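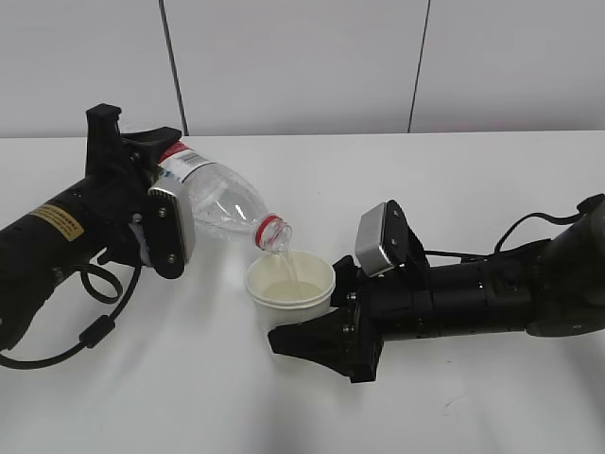 4. The bottle, the cup and the last mouthful

4.1 Tilt

The literature on pouring is older and larger than anyone who has simply poured a drink might expect, and it concerns itself chiefly with jugs. Jugs have lips. They have handles, and somebody at some point has thought about where the water will go. The small plastic drinking bottle has had no such attention. Its mouth is threaded for a cap, its neck is narrow, and its walls give when they are held, so that a firm grip and a steady stream are to some extent at odds. It is nevertheless what most meeting rooms provide, and most of the water served in the Flultton sessions came out of one.

We recorded 148 pours from bottle to paper cup. For each we noted the height of the mouth above the rim, the angle of the bottle when the flow first became continuous, and where the stream landed. The first of these was easy. The second led to a disagreement between the authors over the meaning of "continuous" that took up most of a Thursday and was settled, in the end, by adopting the definition in the Halliday scale, which neither side had wanted.

Full bottles need very little tilt and punish any excess. Air has to get in as the water gets out, both through the same opening, and the result is the familiar glugging, in which the stream thickens and thins and swings back and forth across the cup. Most of our spills belong to this stage. As the bottle empties the pour calms down, and by the time it is lying nearly on its side the flow is thin, even and slow. 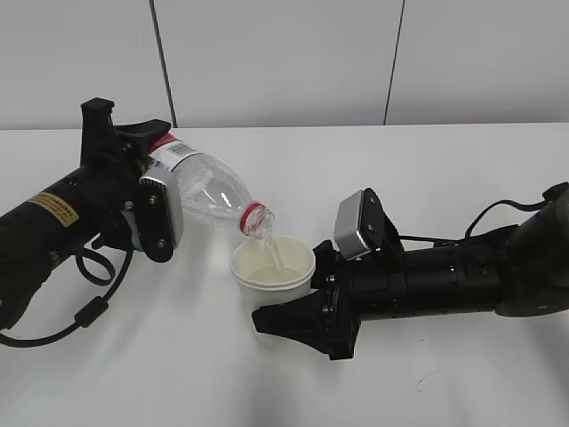
The thin pour has its own trouble, which is that it takes patience. Towards the end of a bottle the water sits along the lower wall and has to be persuaded over the shoulder, where the plastic narrows and the ribs hold back a little each time. Participants tended to raise the base sharply at this point, and the remaining water, having been reluctant for so long, then arrived all at once. We call this the late surge. The Flullaler group describes the same thing in cartons under a longer name.

4.2 The cup

A paper cup weighs next to nothing and will slide if the stream strikes the inner wall rather than the base. Steadying it from the side helps, provided that the steadying is light: squeezed, the rim goes oval and presents a narrower target than before. A resting contact, close to the wall and low down, gave the fewest slips in our records. White cups have the further drawback that water is hard to see in them from any distance, so the level tends to be judged by sound or by guesswork. The filling mark we had asked for was printed on the outside.

4.3 Putting the bottle down

Earlier studies stop when the water does. We kept going, on the grounds that a pour is finished when the bottle is standing up again without anyone holding it. An empty bottle is a good deal less stable than a full one, and roughly a quarter of those in our sessions were set down on one edge and left to decide for themselves. Those left uncapped were counted as finished, there being little to gain from capping a bottle with nothing in it.
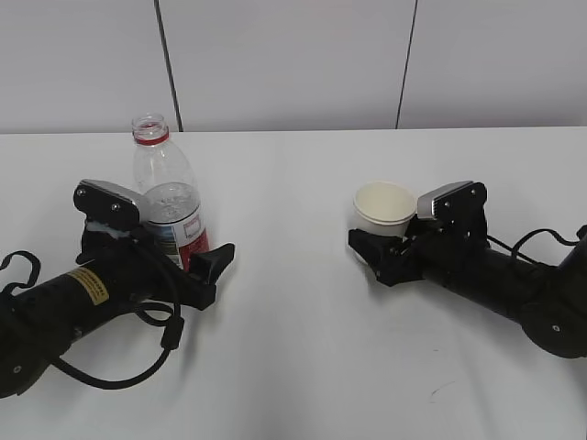
Figure 3. Uncapped bottle standing upright on the white tabletop, the red ring around its neck just below the thread.

The ring left on the neck once a cap has been removed proved useful. Its colour contrasts with the clear plastic, and it sits close enough to the mouth to serve as a reference when reading the angle of the neck. We had bought a set of adhesive markers from Reltex for this purpose, and they remain in their packet.

4.4 Clear things

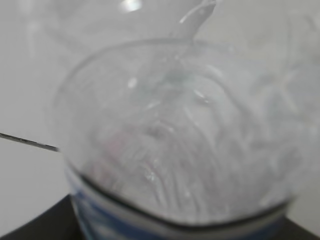
Flultton Papers in Household Practice, Vol. 8, p. 213

Transparent vessels were handled separately. In theory they are the easier case, as the level can be read through the wall. In practice, seen close to, a clear container with something clear and creased inside it is mostly reflections, and our two coders could not always agree on where the surface was, or on whether they were looking at ripples or folded film. Three records were dropped on these grounds. The remainder are reported with a wider margin on the level readings, and we would ask readers to take that margin seriously – we chose it after the second round of coding, when the disagreements had got worse.

None of this affects the tilt results, which depend only on the bottle.

Contact the editorial office | Copyright Flultton Papers | Back to top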